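Six months ago I could not swim two lengths without hanging off the wall like a wet coat. In June I swam the length of Lake Maldonado. I'm going to tell you how that went, and I'm going to try to do it without making it sound like I knew what I was doing, because I did not.

Blame Violeta Domínguez. She'd done the Maldonado swim twice already and she kept sending me the sign-up page with no message, just the link, usually at 6 in the morning. I signed up to make it stop. The long course is 2 miles, point to point, finishing at the boat ramp. I could do the short course, she said. (She said this in a tone.) So I put my name down for the long one.

Training was mostly the pool at Cladthorpe before work. I kept my plan on my phone and read it over breakfast, then forgot half of it by the time I had my goggles on. 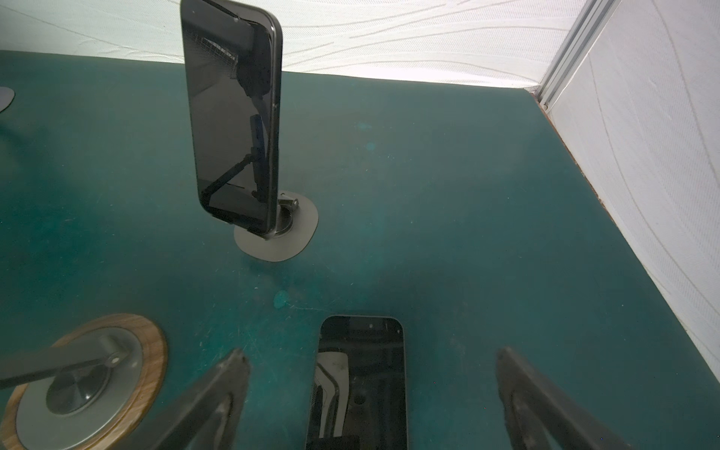 ## The pool part

Abrehet Kassa coaches the early group and she is the kindest strict person I've ever met. My first week she watched me swim one length, crouched down by the lane rope, and asked if I was breathing out at all. I wasn't! I'd been holding my breath, lifting my whole head, gasping, and going again. Forty-one years old and I'd never once blown bubbles on purpose.

So that was most of the winter. Bubbles. Kicking with a board. Swimming with my fists closed, which feels ridiculous and did more for my arms than anything else we tried. I worked up from two lengths to 10, and then one morning I lost count and just kept swimming until Abrehet tapped me on the head with a foam noodle and said the aqua aerobics ladies needed the lane.

My best long swim indoors was a bit over an hour, and I came home and ate an entire pan of cornbread standing up. 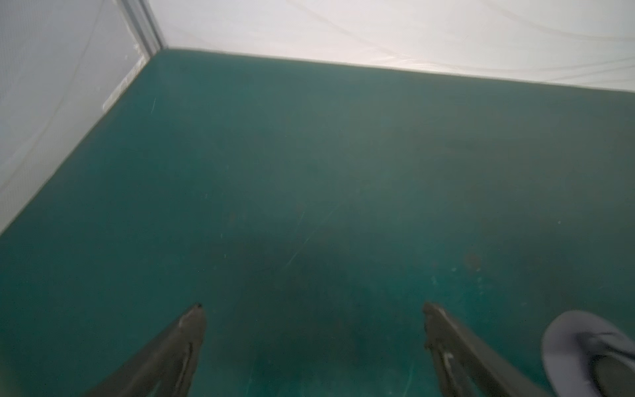
Then there was the lake, and the lake is a whole different animal. In a pool you've got a line to follow and a wall every 25 yards. Our first practice out there I put my face in and saw green. Green, and more green, a bit paler up ahead and darker right under me, pretty much the color of the floor in the picture up there, only with weeds. I popped straight back up and told Tania Hettiarachchi I'd be going home now. Tania treads water like she's sitting in an armchair. She told me to look at the bubbles coming off my own hands and not at the bottom, and I did that for the whole session, and it mostly worked.

The other thing was sighting. You have to lift your eyes every few strokes and find your buoy, and if you skip it you end up heading for Canada. I swam a lovely smooth curve into a patch of lily pads that day. Violeta still brings it up.

I also bought a wetsuit, a secondhand Hirkico with a patched knee, from Wanda Sowa in our group. Getting into it took me most of a half hour the first time. Put plastic bags over your feet, push them through, take the bags off. Do the wrists the same way. And grease the back of your neck! I didn't, and for a week I had a red stripe like somebody had tried to remove my head.

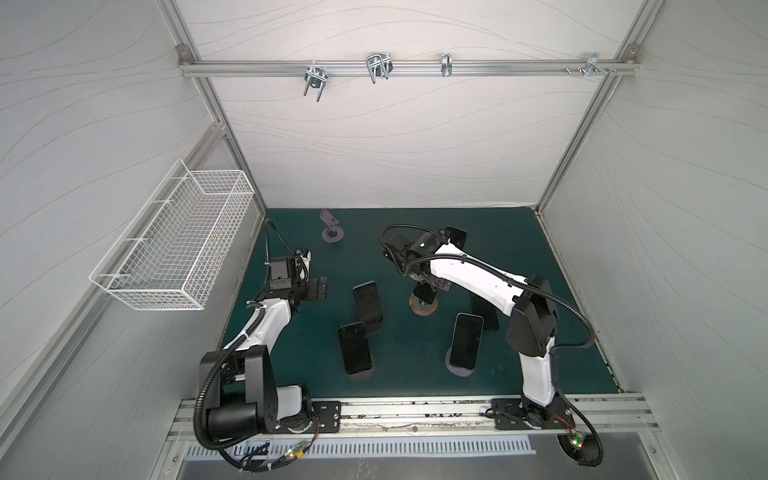 I got a bit obsessed with gear around then, if I'm telling the truth. Three pairs of goggles (clear, smoked, and a blue pair I hated), two kinds of ear plugs, a bright orange tow float from Plurnport that I now wouldn't swim without. Most of it I didn't need. The float I'd buy again tomorrow.

Race morning I'd planned oatmeal and managed half a banana. My number was 1,145, inked down my arm in marker, and it took days to scrub off. We were in wave 7, way at the back with the nervous people and one man in a Viking hat. The water was cold enough to make my teeth hurt. The horn went and everybody thrashed off and I did what Abrehet had told me, which was wait, let them go, and breathe out.
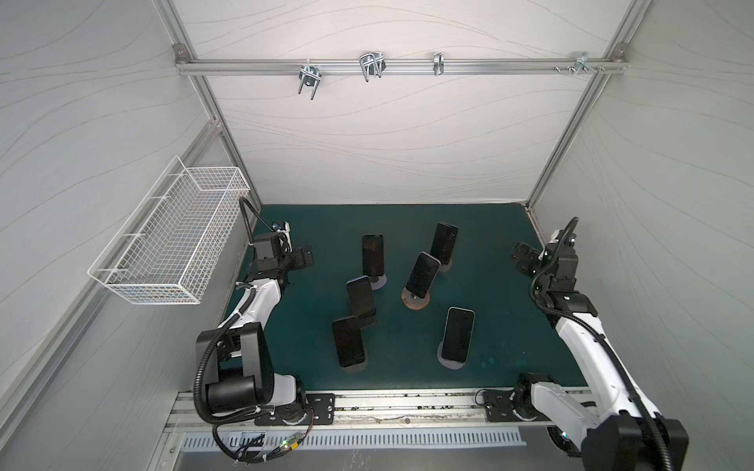

## The actual swim

The first half mile was horrible. I got kicked in the ear, I swallowed some lake, and my goggles fogged. I rolled on my back and looked at the sky and thought about the kayak people and how nice their kayaks looked. Innes Moncrieff was in one of them, and he paddled over and asked if I was okay, and I heard myself say yes.

After the second buoy it got quiet. I don't know how else to put it. My arms found a rhythm and I sang the same chorus in my head over and over, and the trees went by. I even passed someone. (He was fixing his cap, but I'm counting it.)

The last stretch had chop coming at us from the ramp side and I had to switch to breathing on my left, which I'm bad at. Then my fingers hit gravel. I stood up, fell over, stood up again, and Violeta was there in a towel robe, long since finished, yelling and holding out a cup of soup. Tania came in a little after me and we shared the soup and couldn't feel our feet.

I'm back at Cladthorpe next week. Abrehet wants to fix my left side, and Violeta has sent me another link that I haven't opened yet.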